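Furnishing the Guest Rooms at Itovden: A Conversation with the Head of Residential Services

14 February 2025

The residence at Itovden houses visiting families for stays that range from a single night to several months. Over the past year its bedrooms have been refurnished, and the office received a number of inquiries about the choices that were made. The head of residential services agreed to answer questions on the subject in the ground-floor reading room.

The project covered 143 bedrooms in two buildings, the Baird wing and the older Cemari wing. Work started in the Baird wing in May and moved to Cemari once the last of the beds had been delivered. "We had intended to do both wings at once," the head of residential services said. "The elevators in Cemari would not have allowed it."

Asked which item had caused the most discussion, the answer came without hesitation. "The nightstand. People expect me to say the mattress. But guests write to us about nightstands. They want a place for a book and a glass of water, and they want somewhere to put a passport at night."

The earlier bedside tables had open shelves and no drawer. In the comment cards collected before the project, 227 guests asked for closed storage near the bed. The residence considered a two-drawer model from the supplier, Dasbridge, and decided against it. "The second drawer sat very low, and our older guests did not care to bend that far. One drawer is enough for what people keep there."

The choice of wood was debated at greater length. Several department heads favored a painted finish that would match the window trim. The head of residential services preferred to see the grain. "Paint chips at the corners, and then you are touching it up every season. With a wood finish, a small mark does not trouble anyone very much."

Edges received attention as well. The old tables had square tops, and housekeeping staff reported bruised hips and torn sheets. The new tops were ordered with a rounded front edge - a detail that added to the waiting time but was never seriously questioned.

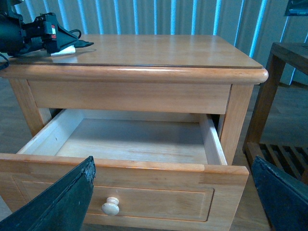 A guest room nightstand with its drawer partly open. The drawer has a raised-panel front and a small round wooden knob.

On the matter of the knob, opinion remains divided. Some of the staff would have chosen a metal pull. "I have heard the argument many times," the head of residential services said. "A wooden knob is quiet, and it does not catch on a sleeve. If one comes loose, we tighten the screw."

Housekeeping procedures have been revised to suit the new furniture. Drawers are opened and checked after every departure, wiped with a barely damp cloth, and left empty. Printed notices, which used to be placed at the bedside, now go on the desk. Items left behind are logged at the front desk and kept for 5 weeks. Reading glasses and charging cables make up most of the list.

The residence plans to turn next to the wardrobes, several of which have doors that no longer close properly. No supplier has been selected. Guests who wish to comment on the furniture may leave a card at the front desk in either wing.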